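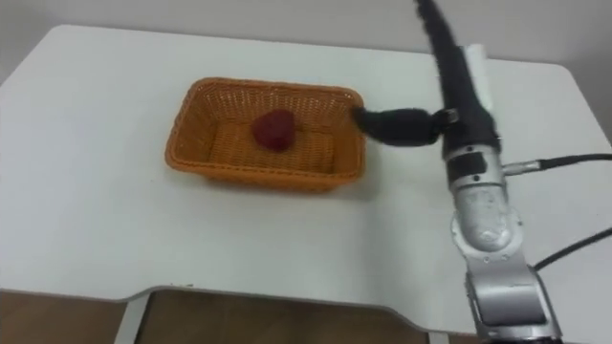 *Bench 3 at Dorkberg, pick-from-basket task. Gripper at the basket rim, red object still inside.*

# Dorkberg visit - notes, Tue 11 April

Typing this up on the train so excuse the state of it. Went for the wrist cable fault, stayed for most of the day.

Short version for anyone in a rush: the arm freezes partway into a reach, then on recovery it finishes the old move at full speed. The freeze is annoying. The recovery is the bit I don't like at all.

**Getting in**

Sign in at the Prellel building, not the main gate (I did the main gate, lost 30 minutes). Safety talk is short. Closed shoes, no lanyards past the yellow line. Badge works on the lab door but not the restroom corridor, go figure.

Olesia Zakharchenko runs the benches and walked me round. She had the log open before I'd got my coat off. Good log. Every stop written down, with what the arm was doing and who was standing near.

**What they run**

Simple stuff on bench 3. Orange woven basket, one item in it, arm reaches over the rim, picks, sets it down on the table. Fingers have the black fuzzy covers on. Cables come off the side of the arm and run away to the right. 2,504 cycles on the counter when I got there.

**The fault**

42 stops logged since the covers went on. 11 of those were on the reach itself, the rest on the return swing. Same message every time, lost contact with the hand. Arm holds position, fingers hold position, nothing drops. Fine so far.

Then the link comes back. Could be a second, could be a minute. The controller doesn't ask anybody, it just picks up the old target and goes. Olesia had a tech with a hand in the basket when that happened last week. Got a knock on the knuckles, bruise, no worse. He thought it was stopped. So would I.

We got it to do it twice while I was there. First time nobody touched anything, it hung over the basket and then snapped down into it. Second time I was wiggling the plug at the wrist with a stick (yes a stick, I wasn't putting my fingers there). Dead on a light sideways push. Came back when I let go and the arm jumped.

**What I think it is**

Two seperate things and they should stay seperate in the report.

1. The plug. Cable pulls on it sideways every time the wrist turns. Jatoi supplied the cable set and theres no strain relief in the box, I checked the parts list. Swapping the cable has been tried, new one went the same way in days.
2. The restart. Arkix controller, auto-resume is on out of the box. Olesia turned it off on bench 1 back in the winter, and bench 3 got a fresh install after that, so it came back on. Nobody had it on the setup sheet.

I did wonder about the covers. Extra bulk, maybe extra drag on the hand. We took them off for an hour and it still stopped, so I'm not chasing that one for now. Not ruled out either, an hour isn't much.

**Done on the day**

- auto-resume off, bench 3, checked by pulling the plug mid reach. Arm stays put until someone hits the button
- cable tied back to the lower arm with a bit of slack. Ugly but it survived the afternoon
- hands-out rule taped up at the bench: no reaching in unless power to the arm is off. "Stopped" on the screen doesn't count

**Still open**

- proper clamp for the wrist cable. Jatoi say May
- someone to go through benches 2 and 4 for the same setting, we ran out of time
- Arkix need to hear about the knock. Olesia is writing it up, I said I'd read it first
- setup sheet needs a line for auto-resume, owner TBC

Lunch was good, soup and a roll, canteen closes earlier than the sign says. Parking is free after the first barrier. I still have their visitor badge in my pocket, will mail it back tomorow.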